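Gripper Comparison, Second Progress Report
Prepared for the Drolau equipment fund, September
From: Chelsea Cropper, Irholm handling lab

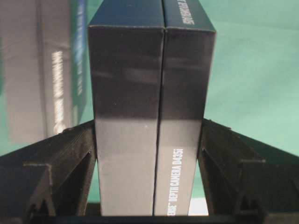
Naveen Rastogi asked, on reading the first report, why we were spending Drolau's money picking up cardboard boxes when the proposal had promised "mixed retail goods," and whether anyone on our end remembered writing that. We remember. Mixed goods start next quarter. Boxes came first on the schedule in the appendix, which I grant is on a page few people reach.

Where we are

The proposal set out to compare two sets of fingers on the same arm with the same controller and the same wrist camera. Set one is the printed finger, the ribbed kind with triangular openings, which we make ourselves. Set two is the Arruda parallel jaw with rubber pads, which we bought, and which arrived with a manual translated by someone in a hurry.

We have now logged 1252 picks with the printed fingers and 1462 with the Arruda. The numbers were supposed to match. They don't because the Arruda ran over a Saturday when Bernardo Pacheco had left the queue full, and it seemed a shame to stop it. We will bring the printed fingers up to the same count before anybody draws a bar chart.

Single boxes

Both sets handle a single box well. I had hoped for something more dramatic to put in a report, but a box standing upright on a flat surface is about the easiest thing you can ask a gripper to deal with, and both of them dealt with it. The Arruda is faster to close. The printed fingers are kinder to corners. We had a small pile of dented cartons from the Arruda's first week, when the force limit was set to whatever the factory thought we deserved. Mitra Soltani turned it down and the pile stopped growing.

Box pairs

This is where the two sets begin to differ. Gripping two cartons at once, side by side, was in the proposal as a stretch task, and I expected to write a paragraph this month explaining why we had dropped it. Instead it works often enough to be annoying when it doesn't.

The printed fingers do better here. They give a little, so if the cartons aren't quite square to each other the contact faces follow them. The Arruda pads don't follow anything. If the pair goes in crooked, one carton pivots and slides out at the bottom, usually the one farther from the fixed camera, so that the overhead video shows a successful lift and the floor shows otherwise. Ilídio Esteves has been scoring the pair trials by hand for that reason. He would like it recorded that this was not in his job description.

Slick cartons are still a problem for both. The glossy ones we use for the hard set slip more than the plain brown ones, and they also confuse the wrist view, because the shine moves when the arm moves and the edge detector chases it. Switching to a plain green backdrop helped with finding the outline of the boxes. It did nothing for the shine. We tried matte spray on one carton and it worked beautifully, but no store is going to spray its stock for us.

Fingers and wear

We have gone through 9 pairs of printed fingers. Most were retired for cracks where the sloped side meets the base, and one was retired because I drove it into the table. A new pair takes a night to print. The Arruda pads show polish but no cracks, and I have to give them that, having complained about everything else they do.

Bernardo changed the print direction in the latest batch so the layers no longer run straight across the weak spot. Too early to say much. The first pair from that batch has outlasted the two before it, which also saw less of me.

Controller

The Pralteo controller lost its connection to the arm 10 times during the period. Each time the arm stopped where it was, as it should, and each time somebody had to walk over and press the button. We replaced a cable. Then we replaced the other cable. The supplier has suggested a firmware update, and we will do that once the current trial block is finished and there is less to ruin.

Money

We are under budget on parts and over on filament. The cost of the second cable is in the spreadsheet under "miscellaneous," along with a replacement table mat. No change to the total is requested.

Next quarter

Finish the printed-finger picks so the counts match. Repeat the pair trials with the gap between cartons set on purpose, where up to now it was whatever we happened to leave. Update the controller. Start on bags, tubes and bottles, for Naveen.

We would also like to move the final demonstration from morning to 2 p.m., as the sun comes through the east windows until lunch and the wrist camera takes it personally.

Related items
First progress report: setup and calibration
Appendix B: trial schedule
Notes on printing fingers, revised
Arruda pad replacement log

Contact: Irholm handling lab, front office | Copyright Irholm | Back to top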